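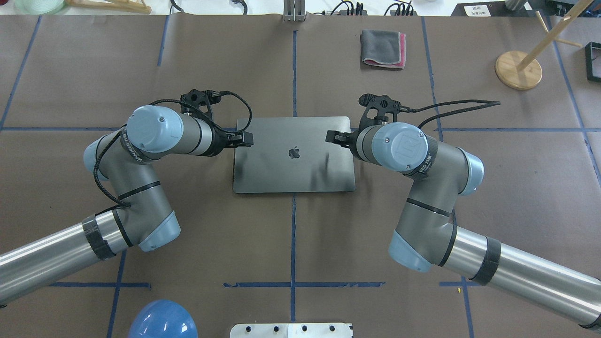

Last updated: Aug 9, 2020

Does a laptop sleeve do anything? Project report, Clandero design module

Our group set out to test the claim that a padded sleeve keeps a laptop lid free of scratches in a school bag. Etik, who make the sleeve we bought, say on the box that it will last 3,000 insertions. We could find no account of how they got that number, and I doubt anyone sat and did it.

We managed 300. A closed laptop was put in and taken out on a table covered in brown paper, which we marked out with blue tape so that it always started from the same place. We compared the Etik sleeve with a cheaper one from Nita. The Kyei sleeve we ordered in March never came, so the plan for three became a test of two.

Results were dull. Neither sleeve left a mark we could agree on. One of us saw a faint line near the logo on the lid, but a metallic finish throws back light in odd ways and the line went when the lamp was moved. I would not count it.

The Nita zip started to catch towards the end - a fault in the zip, and no evidence about padding. We also never put grit in the sleeves, and grit is what I would expect to do the damage in a real bag. Our test was too kind, and I don't think it supports the claim on the box or sinks it.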